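The Woman Who Reads the Terms and Conditions

Maureen Wainwright has a rule about sitting down with journalists, and it is that they must bring their own pen. I had not brought mine. She looked at me for a while, then slid a pencil across the kitchen table with the air of someone writing off a debt.

For 11 years Wainwright ran the complaints desk at Visturon, a mail-order company that sold bedding, bath linens and small luggage to people who, in her words, "wanted to be surprised by a parcel and then wanted to be furious at it." She is retired now and lives in Wisham with a view of the municipal parking lot. She has written a book about complaining. It is called Further to My Letter, and it is much kinder than I expected, or than she is.

"People think a complaint is about the thing," she said. "Sometimes it is. If a suitcase has one wheel, that's a complaint about a wheel. But a man who writes four pages about a pillowcase has something else going on, and I used to try and answer that part too. Management didn't care for it. It took up stamps."

The longest letter she ever received ran to 981 words on the subject of a bath mat. She still knows the figure because her supervisor, Barry Kershaw, made her type it up for a training binder. The customer felt that the mat had been described as generous. He had measured it. He had also measured his feet.

"I wrote back and said I agreed with him," Wainwright told me. "Generous is a promise. I offered him a refund and he turned it down. He said he'd grown used to it."

I asked whether she ever lost her temper. She got up and filled the kettle, which I took to be a yes. 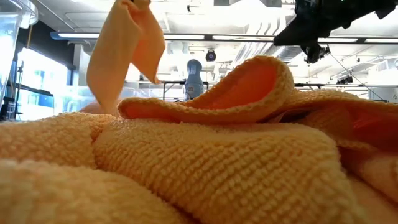

"Once," she said, from the sink. "A woman sent back a set of sheets she'd had for six years, and she'd enclosed a note saying they'd gone soft. I rang her up. You weren't supposed to ring people up. I said, madam, what did you imagine would happen to them? And she said she liked them stiff. So we talked for an hour about how her mother used to starch everything, and I sent her the stiffest sheets we had. I got a Christmas card every year after that. Very firm envelope."

Her method, as far as she admits to having one, is laid out in the third chapter. Say what happened. Say what you want. Stop. Most people, she finds, manage the first part several times over and never get to the second. Her former colleague Miyuki Ikeda, who handled luggage, kept a stamp that read AND SO? and used it on the office copies until somebody upstairs saw one.

The book sold out its first printing of 500, mostly in Wisham, and Wainwright has since had letters from readers. A few enjoyed it. Remzi Karaca, who owns the bookstore on the corner and hosted the launch in November, forwards the others in a padded bag.

"There's a fellow who says page 100 is the wrong way up in his copy," she said. "He's quite right, I've seen it. He doesn't say what he wants, though. He's had the book, he's read the chapter, and he still doesn't say what he wants."

Had she answered him?

"I've asked him to write again – properly, this time."

She is working on a second book, about apologies, which she says is going slowly as she has so little personal experience to draw on. Then she walked me to the door, wished me a safe drive, and held out her hand for the pencil.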